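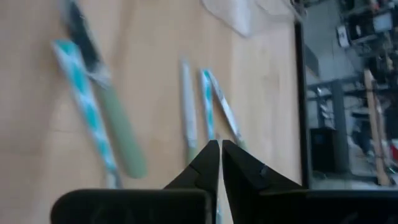 **Equipment plan: second sorting cell**

The request for a second two-arm cell went in on 9th May. Brorier quoted for the frame and both arms, Lolen for the grippers and wrist cameras. Lead time on the arms is 13 weeks, so an order placed after the summer shutdown would not be running before February.

Consumables were left out of the first budget and are now a separate line. The draft allows 100 pairs of fingertips a year at the current rate of wear, plus 20 spare gripper cables. Trays and utensils are bought locally and charged to the project that uses them.
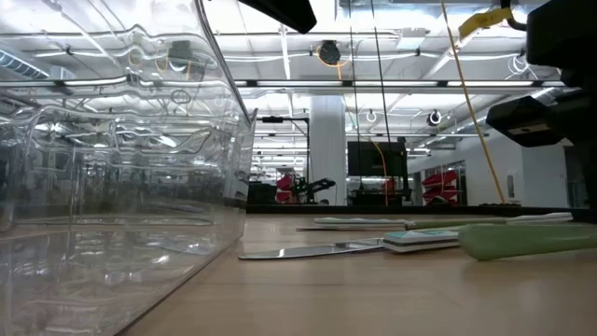

*Utensils and a clear storage bin on the bench, Tóth project.*

Two items are still open. The first is floor space – the new frame needs the same clearance as the present one, plus room for its computer. The second is the service contract. Skirutex will cover both cells under one agreement, but only if the controllers run the same software version. The upgrade has been priced and added to the plan.

Knife sorting stays on the present cell until the new one has passed its acceptance test.
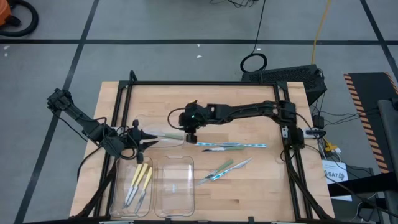

Lolen replied that the wrist cameras can ship ahead of the grippers, and asked whether we would accept two invoices. We would, provided both fall in the same budget year. Comments on the draft should quote line 101.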